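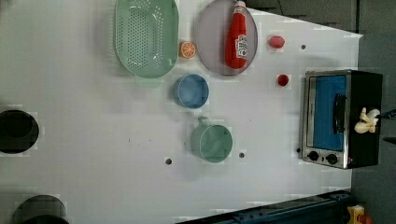
*Our table from above, toaster oven on the right*

**Budgeting for a small tabletop arm: what am I forgetting?**

Hi all! I run a little after-school tech club in Kanidgate and we've got 4000 to spend on our first robot arm by July. The idea is simple kitchen jobs: put the orange slice in the blue bowl, move the mug, that sort of thing. Draladell have quoted me 1227 for their smallest arm, which sounds lovely, but I don't trust a price that leaves me so much change. Is one decent arm better than two cheap ones? And would you buy the gripper from the same firm? (We already have the table and the toy food, so those are off the list.)

Ermelinda Torres

---

**Joaquim Nogueira**

Ask what the 1227 covers before you do anything else! When I bought mine the power supply, the clamp and the gripper were all extra, and I'd only budgeted for the arm. I'd get one arm, and buy the gripper from the same people the first time round so there's only one lot to ring when it won't talk to the controller.

Also check how wide the gripper opens. Your mug has a handle, fine, but that ketchup bottle is lying on its side on the plate and a small gripper may not get round it. Measure the fattest thing you want to lift and send them the number. I'd leave the oven door for later, pulling a door is a different job from picking up an orange slice and it's where I'd expect a light arm to struggle.

Keep some money back for spare fingers too. I went through 2 sets in our first term (my fault, mostly).

---

**Ragnvald Solberg**

Two arms. You'll want the second one by Christmas anyway.

---

**Custódio Antunes**

Get a quote from Deseck as well, their delivery to me was 28 days and Draladell wouldn't commit to a date. If you need it by July I'd ask that first.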